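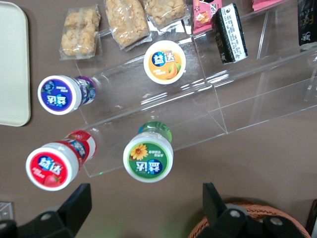
Rafsan Khan asked under the last post whether I ever get the fingers to stay lined up with the camera for more than a fortnight, or whether I've just learned to live with it, and could I please write down what I do in order this time because the last lot of tips was all over the place.

Fair! It was all over the place. So this is the whole routine for the shelf-stocking cell at Plevgate, start to finish, for the Dalen arm with the Herath two-finger gripper and the little wrist camera. If you've got a different arm most of it will still work, but the menu names won't match.

You'll need a morning the first time. After that it's more like an hour, and less if you don't stop for tea halfway through like I do.

What to have on the bench

A 2 mm hex key (a decent one, the cheap ones round off and then you're really stuck)
Lint-free cloths, a small pile
Screen cleaner for the lens
Plain soapy water for anything acrylic
A strip of masking tape and a fine pen
The printed checkerboard, flat, on something stiff
A few of the things the arm normally picks up

Keep alcohol wipes well away from the clear stand. I used them on our first one and it went cloudy along the bends and then crazed, and the camera hated it for the rest of its short life.

Step 1. Park the arm properly

Open Nakia, go to the Service tab and choose Park for maintenance. Ordinary Home won't do, it leaves the gripper pointing straight down at the table with no room for your hands. Wait for the brakes to click. Then press the emergency stop as well and hang the key on your belt loop or wherever you'll notice it.

I know it's a small arm. It still gave me a very sore thumb in October.

Step 2. Look at the picture before you touch anything

Save one still from the wrist camera now, with the stand in its usual place and some stock on it. Call it "before". You want the tips of both fingers in it, coming up from the bottom edge, with clear table in the gap between them. This is the still you'll compare against at the end, and if you forget it you'll be guessing (I've forgotten it twice and both times I ended up doing the calibration again from scratch).

Have a proper look at it while you're there. Are the fingertips about level with each other? Is the lens smeary? Can you read the printing on the caps? We use Extra gum bottles for most of our testing — white caps, with a different coloured disc on top for each flavour — and they make a very handy eye chart. If the orange one and the red one start to look like cousins, the lens wants cleaning or the white balance has wandered off.

Step 3. Take the fingers off

Before you undo anything, put a bit of masking tape on each finger and write L and R on it, and an arrow pointing to the tip. They look like you couldn't possibly mix them up. You can.

Back the screws out a little at a time, going from one to the next, and catch the finger with your other hand as the last one comes free. The screws are tiny and they bounce. I lay a tea towel over the table first and I've lost far fewer since.

Wipe the mounting faces on the gripper with a dry cloth. What you're after is the grey paste that builds up in the corners, a mix of dust and whatever comes off packaging. A cocktail stick gets it out. Even a thin smear behind one finger will tip it enough to show at the far end, and that's where most of my "drift" was coming from all those months when I was blaming the software.

Check the inside faces of the fingers too. If you've stuck grip pads on yours, look for lifting at the edges and press on it with a fingernail. If it moves, peel the whole pad off and start again with a fresh one. Trimming the loose bit is tempting, and I've done it, and it lasted till lunchtime.

Step 4. Put them back

Start every screw by hand before you tighten any of them. Then close the gripper gently by the manual knob until the two faces just meet, hold it there, and nip the screws up in turn. Closing first lets the fingers find each other. If you tighten them open, each one settles wherever it likes and you get a V-shaped gap that will squirt a round bottle straight out of the front. It's quite impressive how far they go.

Don't lean on the key. Snug, then a tiny bit more. Mark a line across the screw head and the finger with the fine pen, so next time you can see at a glance if anything has crept.

Step 5. Clean the camera

Blow first, then wipe. One drop of screen cleaner on the cloth, never on the lens, and go round in small circles from the middle. Check the cable while you're in there. It should have a loose curve in it at the wrist, enough to let the last joint turn all the way each direction without pulling. Ours was clipped too tightly when it arrived, and for weeks the picture dropped out only when the arm reached to the far left, and I swapped two perfectly good cameras before I thought to wiggle the lead.

Step 6. Sort out the stand

Clear acrylic is the hardest thing in the whole cell, to my mind. The camera sees through it to the table, then it sees long white streaks where the lights catch the front, and somewhere in between is the actual edge of the shelf you'd like not to crash into.

Things that have helped:

Turn the stand at an angle to the lights. Move it a few degrees at a time and watch the live view. You won't get rid of the streaks, but you can shift them off the shelf fronts you need.

Wash it with soapy water and dry it with a soft cloth. Fingerprints look exactly like edges to a camera.

Stick four small museum-putty blobs under the feet. The arm does brush against it now and then, and a stand that has shuffled along by a finger's width will spoil everything you did in steps 3 and 4.

Leave the depth reading out of it. I draw the stand into Nakia as a fixed obstacle (Scene, Add solid, then type in the measurements) and let the camera worry about the stock and nothing else. This was Robel Woldegiorgis's suggestion and I was a bit sniffy about it at first. It cut our bumps down to almost none, so sorry, Robel.

Step 7. Calibrate

Release the stop, bring the arm out of park at slow speed, and take everything off the table. Yes, all of it, baskets and trays as well.

Lay the checkerboard where the stand normally goes. In Nakia choose Camera, Hand-eye, New run. It'll ask how many poses you want. The default is lower, but I use 20 and I drag the arm by hand to each of them, with plenty of tilt. If all your poses look straight down at the board, the numbers come out lovely and the arm still misses. Tilt it, twist it, get some with the board in the corner.

When it's finished, look at the error figure and then don't trust it too much. The real test is the next step.

Step 8. The pick test

Stand back up, stock back on. I set the gripper to open to 115 mm and the force to 30 per cent for bottles, and drop the force by hand for anything puffy in thin film. Puffed rice bars are my torture test here. They crush if you so much as look at them, and the wrapping is shiny and clear, so the camera has a hard time as well. If the arm can lift one by the body of the bar (not by the crimped end!) and put it down again in one piece, the calibration is good.

For bottles, test at least one standing up and one lying on its side. Upright on a high shelf, all the wrist camera gets is a circle of cap, so you're checking the height. Lying down you're checking the angle, and a finger that's slightly out will roll the bottle away as it closes. Try sideways ones with the cap pointing in different directions too. Ours was perfect with caps to the left for ages and useless with caps towards the arm, and that came down to a finger I'd put back with a crumb of old pad glue behind it. See step 3.

Watch the table-side clearance when it goes for something lying against the front of the stand. The fingers are chunky and they want space on both sides. I've told Nakia to come in from the front for those and never across.

Step 9. Save the "after" still

Same park position as step 2, same lights. Flick between the two. The fingertips should be where they were, or better matched than they were. If one has jumped, go back to step 4 before you touch a single setting in the software.

How often

I do the wipe and the pen-mark check every Monday, and the whole thing whenever a pen mark has moved or the arm has had a proper knock. Rafsan, to answer the question at last: yes, ours now holds for a couple of months, and the cleaning behind the fingers made more difference than everything else on this page put together.

A few people have asked about the longer Herath fingers. I've got a pair in the drawer but haven't fitted them, as they'll want new clearances for the top shelf and I'd have to redraw the stand. I'll put the measurements up when I've done it. If you've already got them running on a Dalen, leave your opening width in the comments and save me an afternoon.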